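Notice to the Residents of Gollora

The Office of Records at Trirenside regrets to inform all households that the month of August has been mislaid. It was last entered in the ledger on page 300. Residents who remember any part of it are asked to report to the counter with 5 copies of their statement.

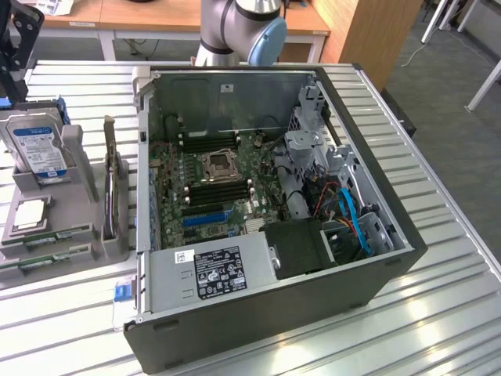 A desktop computer with its side panel removed.

Birthdays falling within the missing month will be honored on application. The fee is 50 cents.
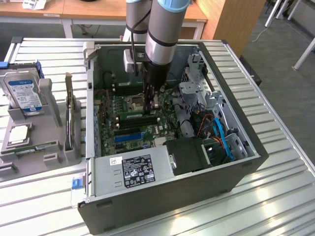 Some 100 statements have been received to date. Most concern rain. One describes a dance held on the ferry landing, and the Office would be grateful to learn who was playing the violin.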